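# Automation at the Welthorpe Site: Notes on the First Season

The finishing department at Welthorpe handles 2,000 pieces in a typical shift. Until this spring, every one of them was sorted, turned and packed by hand. The company has now put the first two stages under the Notance system, and I have been asked several times what this has meant for the people who work there. I write in a personal capacity, although I sat on the working group that prepared the change.

The department employs 16 people on the day shift. No positions were removed. Four operators moved from sorting to inspection, and two now maintain the feed equipment. All six received 70 hours of paid training before their duties changed. Management agreed in writing that output targets would be held at their former level until September.

The effects have been mixed. Complaints of wrist and shoulder strain have fallen. On the other hand, inspection requires long periods of attention, and several operators report that they are more tired at the end of the day than they were before. Conversation has also declined. Sorting was done at a shared bench, while inspection is done at separate stations. The working group has recommended a rotation every two hours, and a trial began last month on the Mokoena line.

Pay grades remain unresolved. The inspection role carries more responsibility, and it should be graded accordingly.
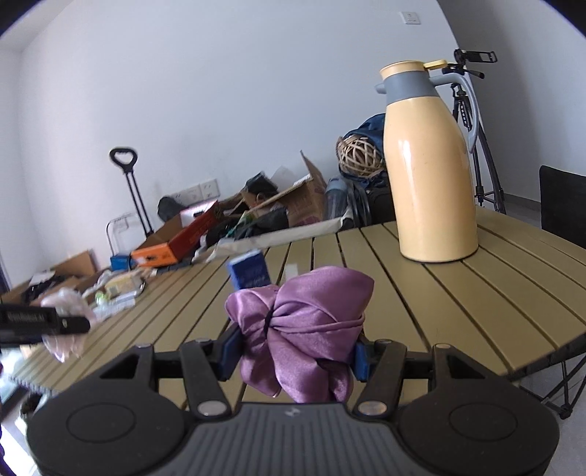 Soft goods remain the most difficult part of the program, and they are the area in which the knowledge of experienced staff matters most. A rigid carton offers the same surfaces each time it is picked up. A gathered piece of satin, held between two blue finger pads as the mauve one is, has folds spreading out from the cinch and a different shape on either side of it. Our packers judge such a piece by touch, and few of them have ever been asked to describe how they do so. I would urge that they be consulted before any soft goods stage is specified, and that the time they give to it be paid.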